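Castach -- Dining Room, Furniture and Textiles
Gallery page 2
Photographs: Nanami Sakamoto
Notes: Erlinda Bañez

The dining room at Castach was refitted in May. The work was limited to surfaces and textiles; the table and chairs stayed. Lovely Javier chose the fabrics and Amado Villanueva repainted the chairs, two coats each, with a light sanding between coats. The finish is a water-based enamel and should be wiped with a damp cloth only. No solvent cleaners.

The fabric budget was 2,000 and the final invoice from Maglaya came to 1,538. The difference went toward chair glides, which are felt and need replacing once a year.

Table, chairs and pattern

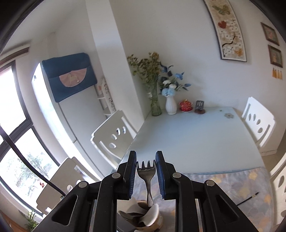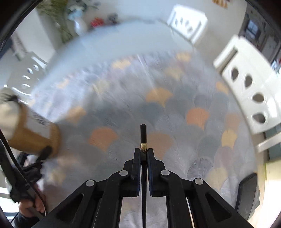 First picture: the dining table with its pale blue-grey glossy top and a patterned cloth over the near end. White wooden chairs, oval cut-outs in the backrests. Two flower arrangements at the wall, one dried in clear glass, one artificial in white ceramic. Fork held tines up in the foreground.

Second picture: fan-shaped leaves in pale gray, blue-gray and lavender, with scattered tan and peach. White furniture with four oval holes at right. Motion blur toward the top.

Care of textiles

Table cloths are washed cold on a short cycle and dried flat. Ironing is done from the back, low setting, no steam. A cloth that has shrunk on one side can usually be pulled square while damp -- do this on a flat surface and leave it weighted overnight.

Refrigerator covers are hand washed. Appliqué patches should not be wrung. Check the stitching at the corners before putting a cover back, and keep the fabric clear of any vents.

Dried flowers are dusted with a soft brush and kept out of direct sun. Artificial stems can be rinsed in a basin and stood upright to drain.

Other rooms

The Verndale hallway and the Flinilow kitchen are on separate pages. Milagros Ticona is measuring the hallway for shelving, and those pictures will be added when the drawings are finished. Prints from this page can be ordered in matte only, at 200 per sheet.

Page updated Nov 10, 2025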